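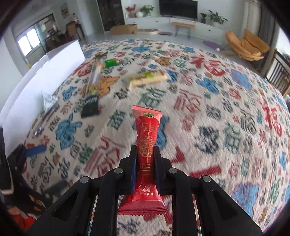 4.2 Does forms practice carry over to sparring?

Claims that solo forms build sparring skill are common in karate and kung fu schools, but the evidence is thin. Frerichs and Huttunen followed 12 students at the Lullcombe club and reported faster blocks after one season. They had no control group, and the students also sparred twice a week - so the gain could have come from either.

Sperling's survey of 981 club members is larger but rests on self-report. People who enjoy forms tend to say that forms help them.

Figure 3. Block times by years of training, Lullcombe and Fitzgerald clubs.

In our own data (Figure 3), students with five or more years of training were faster in both clubs. Forms hours explained little of this once sparring hours were entered. We would not read much into the small effect that remains.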